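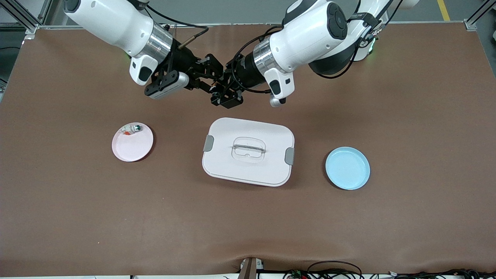 Salier lunch set goes on sale in Clirkden

20 November 2017

Hello from all of us at Aranda! I'm Shagufta Tarar, I look after the tableware here, and I've been itching to tell people about this one since February. Our new lunch set, the Salier, is in the shop at Clirkden from today, and the Asberg branch will have it as soon as the second delivery is unpacked.

It's a simple set for people who carry their lunch about and then want to eat it off something decent. You get a white food box with a flat lid and a clip on either side, plus two round plates, one pink and one light blue. The plates are shallow, the pink one with a raised rim, so peas and grapes have a fighting chance of staying put (I have a four-year-old nephew, I've tested this more than I'd like).

The bit I'm proudest of is the handle. It's a clear raised loop right in the middle of the lid, and we went through 8 versions before I stopped moaning about it. The early ones were too low to get your fingers under, and one was so tall the box wouldn't go in my own fridge! We got there in the end. The clips are grey, which caused a surprising amount of argument in the office. I wanted pink. I lost.

Before we ordered the full run we lent sets to 146 households for a fortnight and asked them to use them however they fancied. Packed lunches, leftovers, a picnic or two, somebody's buttons. We heard back from 136 of them, and the thing they asked for most was a second plate, so in it went, and that's how the blue one came about. Thank you to everybody who filled in the form, and especially to those who wrote up the margins as well.

If you'd like to have a proper look before buying, I'll be at the big table at the front of the Clirkden shop all this week with a set out to handle. Open the lid, try the clips, tell me what you think. Shops wanting to stock the Salier can order in packs of 4 through the trade desk, and we're happy to lend sets to anyone writing about kitchen things.

Press enquiries: Shagufta Tarar, Aranda, Clirkden. Samples on request.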